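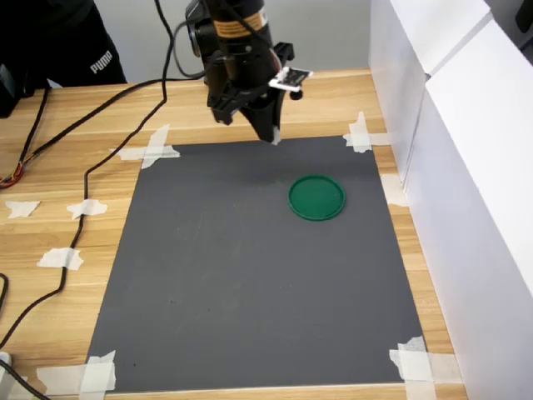
I've been keeping a household spending log since January and a few people asked how it works, so I'm putting it all in one thread.

1/ It's a paper notebook. I tried two apps first and quit both within a month. With the apps I kept putting off the entries until the weekend and by then I'd lost half the receipts.

2/ One line per purchase. Date, store, amount, one word for what it was. I don't split a grocery receipt into food and soap and so on. It all goes down as groceries.

3/ Rent, phone and insurance go on the inside cover and never in the daily pages. They don't change, so writing them every month didn't teach me anything.

4/ The first surprise was small hardware. Screws, tape, batteries, a replacement washer. I would have guessed $20 a month. It was $115 in the first month alone.

5/ Most of that was buying things I already owned. I had three open rolls of painter's tape in three different drawers. Everything like that lives in one bin in the hall closet now, and I look there before I go to the store. 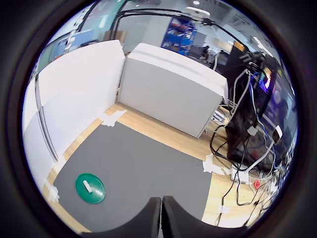
6/ Second surprise was delivery fees. I never ordered much at once, so each fee looked small. I now keep a list on the fridge and order when the list gets to ten items. Some things wait two weeks. So far that's been fine.

7/ Subscriptions: I found one I had been paying for since before I moved. It was a photo storage plan from Pomel. Canceling took four minutes. They gave me until the end of the billing period to download everything.

8/ I set a limit of $500 a month for everything that isn't on the inside cover. I went over it in February and March. I've been under it since, except for the month the car needed a tire.

9/ The car gets its own page at the back. Gas, oil, parking, the tire. I got this from Seidu Asamoah, who has kept a page like it for every car he's owned. He can tell you what his old hatchback cost him per mile. I can't do that yet.

10/ Cash was the hard part. If I take out $40 I write down $40 as cash and leave it at that. I know some people track every coffee. I did for a week and it made me not want to open the notebook.

11/ Savings goal is $1000 by the end of the year, kept in a separate account with no card attached. It's for the security deposit when the lease on Gindgate Street is up.

12/ Someone asked what notebook. Any lined one. Mine has a page for each day, 365 of them, and that's too many. Plenty of days I don't buy anything. Next year I'll get a thinner one and rule it by month.

13/ I'll post the grocery numbers separately once I've added up the summer.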